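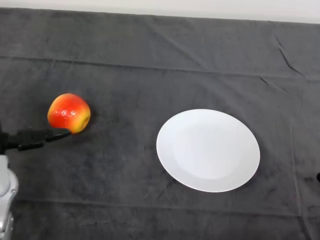
Inicio Laboratorio Jornadas Convocatorias Contacto

Buscar en el sitio Introduzca un término

Convocatoria de participantes – Jornada de puertas abiertas de manipulación robótica

Publicado el 16 oct 2019

El laboratorio Skolden abre el plazo de inscripción para personas sin formación en robótica que deseen participar en la próxima jornada de puertas abiertas, en la nave de Pemitz. Se ofrecen 26 plazas para participantes activos. El aforo para público general es de 138 personas y se gestiona aparte, en el acceso, por orden de llegada.

Objeto

La jornada consta de una visita guiada a los puestos de trabajo y de una demostración de tareas de mesa con el sistema Cakia. La tarea de referencia es de tipo coger y colocar: trasladar una pieza de fruta desde el mantel hasta un plato. Los participantes activos ejecutan la tarea por teleoperación, tras una explicación de los mandos, y después observan ejecuciones autónomas y las valoran en una ficha normalizada.

Se registran las órdenes enviadas al brazo, la posición de las articulaciones y el vídeo de la mesa. No se graba voz ni rostro. Los registros se conservan bajo un código numérico. 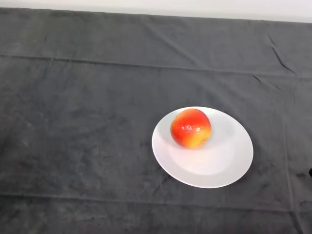
Una ejecución se considera válida cuando la fruta queda apoyada en el plato, sin contacto con la pinza, y el plato no ha salido de la zona marcada en la hoja de puesto. No se exige que la pieza quede centrada. El tiempo máximo por intento es de 190 segundos; agotado este, el operador de sala detiene el brazo y devuelve los objetos a la posición inicial. La caída de la pieza fuera de la mesa se anota como intento nulo y no penaliza al participante.

Requisitos

– Tener 18 años cumplidos.
– No haber trabajado con brazos robóticos en los últimos dos años.
– Visión normal o corregida. Se admiten personas zurdas; indíquese en el formulario.
– Disponibilidad para la sesión completa, incluida la ficha final.

No podrán inscribirse quienes participaron en la sesión de julio, salvo como público general.

Compensación

Los participantes activos reciben un vale de 300 coronas al entregar la ficha. Quien abandone la sesión antes de ese momento conserva el derecho a la visita, pero no al vale. Los desplazamientos no se abonan.

Comentarios de la edición anterior
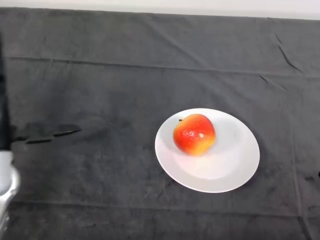 Adugna: Participé en julio y lo que más me costó fue calcular la altura de la pinza al bajar. Pedí repetir dos intentos y me dejaron. Convendría que la hoja de instrucciones llegara antes del día de la visita – en la sala se lee con prisa.

La observación se ha incorporado: la hoja se enviará por correo electrónico junto con la confirmación de plaza.

Inscripción

Mediante el formulario de la sección Convocatorias, indicando turno preferente (mañana o tarde). Las plazas se asignan por sorteo entre las solicitudes completas. Las no seleccionadas pasan a lista de reserva. Es obligatorio calzado cerrado para acceder a la nave.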